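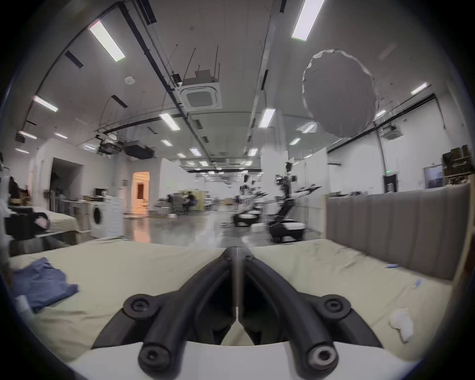

Week 3: Where Blue Comes From

Welcome back! Today is one of my favorite sessions, and I've crammed in far too much, so bring coffee. We're on the history of blue dye, mostly indigo, and how a color that once took real trouble to make ended up in everybody's laundry.

Start with the odd part. Indigo doesn't dissolve in water. Drop the powder in a bucket and you get blue sludge. To dye with it you have to take the oxygen out of the vat, and then the liquid turns a yellowish green. Cloth comes out of it green too, and goes blue as the air gets at it (the first time I saw this I yelled out loud).

Woad, the old European plant, holds the same dye, only much less of it. Growers balled the leaves, dried them, wetted them again and let them ferment. The smell was terrible! 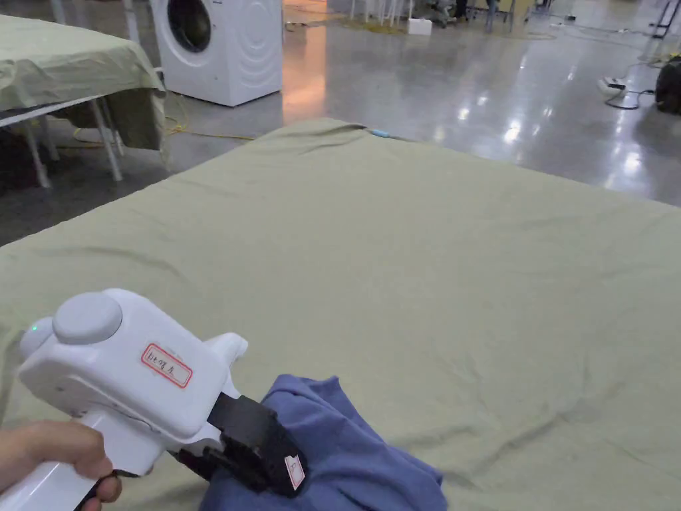
Rozália Urban wrote in after last year's session to ask why jeans fade at the knees when other blue clothes fade evenly. Great question. Indigo mostly sits on the outside of the yarn, and in denim the core often stays white, so rubbing wears the color away. Many other dyes go deeper into the fiber or bond with it.

Synthetic indigo reached the market in 1897, and the trade in plant dye fell apart within a generation. We'll come back to this in October, with the land records.

For next time: read the woad chapter, pages 25 to 83, and look at the care label on something blue you own. Write down the fiber. Reading responses are due 17th September.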